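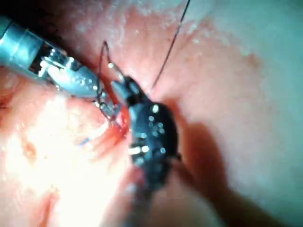

Ineke Claeys writes: I had spent $400 on pills, powders and a special pillow before my gallbladder came out, and the surgeon's office hadn't asked me to buy any of it. Could you put up a page that says which of these things are worth having?

I can try, Ineke. What follows is the set of questions I get most often about products sold to people who have an operation coming up. I run a small consumer site out of Bokville. I'm not a doctor or a nurse, and if your surgical team tells you something different from what you read on this page, go with them.

Are "surgery recovery" vitamins different from regular vitamins?

Mostly in the price. I laid the label of the Omeck Before & After pack next to the store-brand multivitamin from Van Dijk, the drugstore near me. The Omeck pack had more vitamin C, some zinc, some bromelain (an enzyme that comes from pineapple) and a booklet. It was also sold in a box with a 22-day calendar on the lid. I wrote to ask why 22 days. The reply thanked me for my interest in healing.

People who are short on a vitamin or on protein can heal more slowly, and that much is well accepted. The jump from there to "everybody should take extra" is where I get off. If your doctor thinks you're low on something, there is usually a blood test for it, and then you treat what the test finds.

The company says its formula is "clinically studied." Doesn't that count?

It depends on what was studied. Very often one ingredient was tried, by somebody else, at a different dose, in people having a different kind of operation. The phrase covers all of that. It also covers a study where nothing happened, because a study with a flat result is still a study.

Ask the seller for the title of the paper and the dose used in it. If they send you a page of customer reviews, you have your answer.

Can a supplement do any harm before surgery?

Yes, and I wish the boxes put this in bigger type. Some herbs and oils may affect bleeding, some may affect blood pressure, and some don't mix well with anesthesia drugs. Garlic pills, ginkgo, ginseng, St. John's wort and high-dose vitamin E are names that come up a lot. Tell the pre-op nurse about everything you swallow, including teas and gummies. Bring the bottles if the names are long. "It's natural" isn't an ingredient list.

The same goes the other way: don't quit a prescribed drug on the strength of a web page, including mine. Blood thinners and diabetes drugs in particular need a plan from the people looking after you.

What about arnica for bruising?

I get more mail defending arnica than any other thing on this site. The studies I've seen people point to are a mixed bag, with some small ones that look good and others that show no gain over a dummy pill. Bruises fade by themselves, which makes it very easy to give credit to whatever you were taking at the time. If you still want to try the gel, keep it off open cuts and ask first. I wouldn't pay extra for the "post-surgical" version.

Are the carb drinks a scam too?

Not always. Some hospitals do hand out a sweet clear drink to be finished a set number of hours before the operation, and they have their reasons. If yours does, drink what they give you when they tell you to.

My complaint is with the copies sold online to anybody with a credit card. The fasting rules you were given are for you, and they depend on your health, your drugs and what is being done. A drink at the wrong time can get your operation put off for the day. The Kostum sachets I looked at said "sip up to surgery." I can't think of a worse line to print on a packet.

Is a compression garment worth it?

After certain operations, yes, and then the surgeon will say so and tell you the kind, the size and how long to wear it. What I don't buy is the idea that everyone needs one. A belly binder can feel nice when you cough. It can also be too tight, rub on a dressing, or get so hot in July that you take it off and leave it on a chair.

Kostum sells one for $200. I asked what made it a surgical garment and was told it was "designed with surgery in mind." The drugstore one is much cheaper and closes with the same kind of hook and loop strip. Ask the clinic before you buy either, as they may give you one for nothing.

Do silicone scar sheets work?

Of everything on this page, silicone is the one I'd argue with least. Skin doctors do suggest it for raised scars, and plenty of people find it helps. Three cautions, though. It goes on closed skin only, it takes weeks or months of dull daily use, and the plain sheets seem to do the same job as the ones in the pretty tin. Many small scars fade fine with no help other than time and keeping the sun off them.

Be wary of before-and-after pictures. A scar looks angry early on and paler a year later no matter what you rub on it. I'd want to see a scar that got the cream next to one that didn't, on the same person, in the same light. I have asked four companies for this and I'm still waiting.

Should I buy a wedge pillow?

Try the pillows you own first. Stack them, roll up a blanket, see if it holds. If you can't get comfortable, or you've been told to sleep propped up for a good while, a foam wedge is a fair purchase and you can resell it later. The word "surgical" on the cover adds to the cost and nothing to the foam.

A small firm pillow to hug against your belly when you cough or laugh is a good trick. Any firm cushion does it.

My clinic sells these products at the front desk. Surely that means they're good?

It means there is a front desk with a shelf. Some clinics stock things they believe in, some get a cut, and some do both. You're allowed to ask, "Do you make money on this?" and "Would you be worried if I skipped it?" I've asked both. The second one got a much faster reply than the first.

What I would look out for is a package added to the bill before you've agreed to it. Agnese Krūmiņa sent me a bill with a line for a "comfort and recovery program." It came to $2000, and when she asked for a list of what was in it she got two phone calls, a tote bag, the vitamins and a binder. She argued and they took it off. She would like me to add that she kept the tote bag.

Can I get my money back if the stuff doesn't help?

Read the guarantee before you order. The Omeck one asks for the unused part of the pack, in the original box, with a form you have to request by email. By the time you know it hasn't helped, there's no unused part. If you paid by card and were charged for a refill you never asked for, talk to the card company, and keep a screenshot of the order page.

Speaking of refills, look for the little box that is already checked. It's nearly always there. I can't see why anybody would need surgery recovery vitamins delivered every month.

So what should I spend money on?

Boring things. Food that is easy to heat up. A thermometer that works. Loose clothes with a waistband that won't sit on a cut. A long phone cord. The pain relief and the stool softener your team told you to get, in the plain version, before the operation, so you aren't sending someone out for them at night. If you have cash left over after that, pay a neighbor's kid to walk the dog.

Write down the phone number for the ward or the after-hours line and stick it on the fridge. Fever, a wound that is getting redder or leaking, pain that gets worse when it should be easing, a swollen calf, trouble breathing: those are reasons to call for medical help right away, and none of them should wait while you see if a cream kicks in.

Do you get paid by anyone for this page?

No. I bought the Omeck pack and the Kostum sachets myself. Kostum later offered to send the garment free if I would "update the tone." I said I'd be glad to update it when they sent me the study.

I used one of these and I healed really fast. How do you explain that?

I'm pleased you did. Most people who have a routine operation heal, and a lot of them do it faster than they feared, with and without the box. I can't tell from one person which it was, and neither can the person selling the box. If you've got a product I haven't covered, send me a photo of the label, back as well as front. I read everything, but I'm slow to answer in the summer.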